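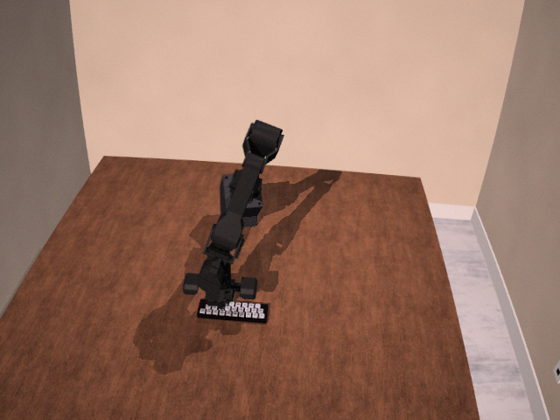 Plavbridge releases Pamen 4 simulation package for tabletop arms

WUSAU, March — Plavbridge has released Pamen 4, a simulation package for developing and checking manipulation tasks on tabletop robot arms. The release contains 967 task scenes, 340 of them new, covering reaching, pressing, grasping and placing. Keyboard scenes are included in the base license.

Each scene loads with an arm model, a two-finger gripper, a table and one or more objects. Light direction, wall color, table surface and object pose can be set by hand or varied by script. Rendered camera views and joint states are written to the same log — one file per run.

"Customers asked for small objects and hard shadows, and most of the new scenes have both," said Ruby-Lee McKinnon, product lead for Pamen.

The object library now holds some 506 models. Scene files from version 3 open without conversion. Scripts that call the old gripper interface must be updated; a migration note ships with the installer.

Pamen 4 is available from Plavbridge and through its reseller, Ngata. Licenses are sold per workstation, with a separate rate for teaching labs.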